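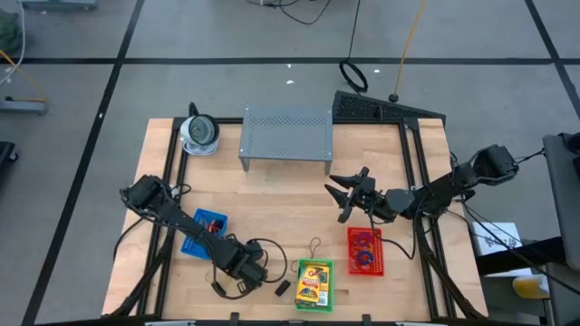 Home | Manuals | Fenero Site Works | Contact

4.2 Setting the stucco base coat timer

Caution: do not start the timer while the wall sensor is uncovered.

1. Fix the Zunden sensor to the lath, 200 mm above the weep screed.
2. Connect the sensor lead to port 2 on the Zorkix control box.
3. Enter the wall area in square metres. The box accepts values up to 945.
4. Hold SET until the display shows code 236, then release. 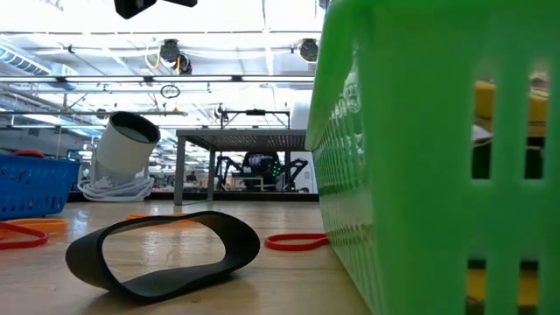
5. Select BASE and confirm. The green lamp stays lit while the timer runs.

Note: in November and colder months, select BASE-C instead. Keep the sheeting in place overnight.

6. Record the start time on the site card.

Revised by Gumaro Serrano, Villalobos depot.

2 shares | 0 comments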